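Setting Up a Play Kitchen Table: Layout, Sorting and Reset

Last revised 2019-04-01

This page covers the arrangement of a single play table used for pretend cooking: what goes on it, in what order, and how it is put back between sessions. It assumes a flat table with no built-in sink or burners. If your unit has molded burners, follow the Daketti sheet for fixed units and use only the sorting section below.

What you need

One table, light colored if possible. Small dark pieces show up on it and get picked up at the end.
One pretend appliance. A toaster oven works better on a shared table than a full stove.
One or two frying pans and a spatula.
One plate and one small bowl per child.
One colander.
Play food, mixed fruit and vegetables.
One condiment bottle.
Two lidded bins for storage, each at least 28 cm long.

Leave out knives, graters and anything with a cord. If a real appliance is used as a prop, remove the cord at the housing and cover the opening before it goes anywhere near the table.

Sorting the food

Sort before you set out. The Traltlow set we use has 90 pieces, far too many for one table. Divide it as follows.

1. Pull every piece with a cracked seam or a loose part. These do not go back in the bin.
2. Separate fruit from vegetables. Pieces that could be either (tomato, pepper) go with the vegetables.
3. Set aside anything small enough to be a choking hazard for the youngest child present. Use a small-parts tester if there is any doubt.
4. From what remains, choose a short selection for the table. Bin the rest and rotate it next time.

Laying out the table

Work from the heavy item outward.

1. Place the appliance first, toward one end, with its front facing the side where the children will stand. Check that it does not rock. On a table with pre-drilled holes, keep all four feet on solid surface.

2. Put the pans at the opposite end. They may overlap. Lay the spatula across the top so it can be picked up without moving either pan.

3. Place the plate between the two ends. This is the serving position, and the condiment bottle belongs with it. An empty bottle should be rinsed and dried with the cap off, then capped tightly before use.

4. Stand the colander next to the appliance. Large holes are easier to clean than fine mesh.

5. Put one piece of fruit in the bowl and leave the bowl near the appliance. A piece already in a container gives younger children a starting point.

6. Distribute the remaining food singly over the open surface. Do not build piles. Leave enough bare table for a child to set down a plate. 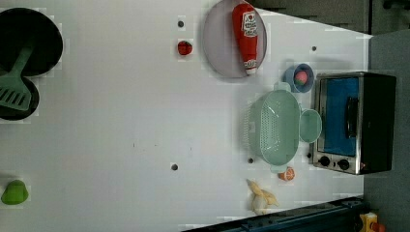
The strawberry can sit beside the plate, and the orange slice and peeled banana on the open surface below the colander. The green pepper goes out at the edge, on the pan side.

7. Walk once around the table and push in any handle that projects past the edge.

Resetting between sessions

Reset in reverse order: loose food, bowl, colander, plate and bottle, pans, appliance. The appliance stays on the table unless the table itself is being moved.

Wash hard plastic pieces in warm water with dish soap, rinse, and dry on a rack. Shake the colander out before drying. Wipe metal panels and control knobs with a damp cloth only. Run a dry cloth over any holes in the tabletop, where crumbs and modeling dough collect.

Storage

Food goes in the first bin, utensils and dishes in the second. Pans do not fit in the Kanport 265 bin with the lid closed; use the 294 or hang them. Label the short side of each bin so it can be read on a shelf.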